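Ticket: Gripper closes late when teaching the cloth pickup by remote
Project: Skukia
Status: open, waiting on Gorness support

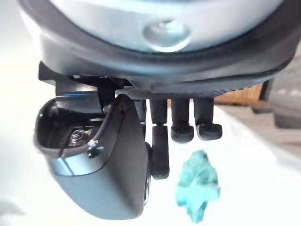

Wrist camera view, fingers above the teal cloth, not touching yet.

Hello again, and thank you for the quick answer on our last ticket, it saved us a whole afternoon!

We are teaching the arm to pick up a crumpled cloth from a white surface, driving it by remote control with the Mfaume hand controller. Moving the arm is lovely, it follows my hand just as it should. The trouble starts when I squeeze the trigger. The fingers wait a moment before they close, and by then I have usually drifted a little (my hand is not as steady as it used to be), so they come down beside the cloth or catch only a fold of it. I recorded 30 demonstrations this morning and had to throw out 13 of them for that reason.

What I have tried so far:

Restarted the controller and the arm, in that order and then the other way around. No change.

Swapped the controller cable for the spare from the Billwood bench. No change, though the old one did feel loose, so I left the spare in.

Turned the trigger smoothing down from 3 to 2. A bit better, I think, but the fingers now twitch when I rest my hand on the trigger.

Guided the arm by hand and closed the gripper with the button on the base. Closes right away, every time. That makes me suspect the remote side, but you know these things far better than I do.

One more thing that may or may not matter. The white surface comes out very bright in the wrist view, and I do lose track of how high the fingers are. Should I bring the exposure down before I record any more, or would that spoil the mix with the demonstrations I have kept?

Update, 3:30 pm: Same delay with the wrist video switched off, so I don't believe the video is slowing things down. Logs from both runs are attached.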